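Siltdale Well Water Survey
Progress report to the Achterberg Fund, second period
Prepared by Þórey Damgaard, project lead

Where we are

The plan promised samples from 43 private wells by the end of March. We have 39. Of the missing four, two have been capped, one belongs to a man who agreed by letter and has since changed his mind by letter, and the last is under a hot tub. I would like to call the total final and move on, with your agreement.

Sampling took longer than the schedule allowed. The schedule was drawn up in summer by someone who had not driven the Cendumham road in February. I can say this freely, as it was me.

What we are finding

Nitrate is above the drinking water limit in four wells, all on the low ground east of the creek. Those households had a phone call the same day and a letter afterward. Three have switched to bottled water for now. The fourth told us his grandfather drank from that well and lived to a great age, and has asked for the test to be run again. We will run it again.

Hardness is high everywhere, as anyone who owns a kettle in Siltdale could have told you for less than the price of this grant.

Lab work

Nitrate and hardness are finished for all samples in hand. Metals are about halfway. Stasard, who service our meter, needed two visits to fix it and sent three invoices. We have paid two.

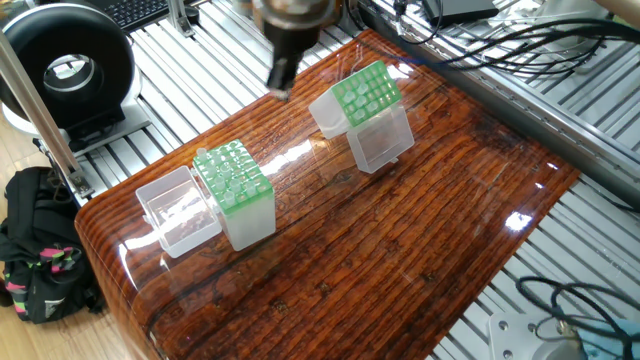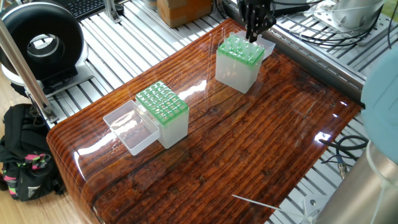

Pipette tip boxes with green racks on the bench top.

Budget

Supplies are on target. Travel is over by 25 percent, nearly all of it gas and one windshield. Printing is under, mainly because the brochure does not exist yet. I propose to move the printing money to travel and put the results on a single sheet, which people may even read.

Well owners

The open evening at the Cendumham grange hall went well once the heat came on. Most questions were about septic tanks, which we do not test. I have added a page on septic tanks to the results packet anyway.

Next period

Finish metals. Retest the four high wells and the grandfather's well (already included in the four, but he likes to be mentioned separately). Mail results to every household. Meet with the county about the east side of the creek, assuming the county picks a date.

We are not asking for more money this time. We are asking for six more weeks, and for a reply on the travel line before the next gas bill arrives.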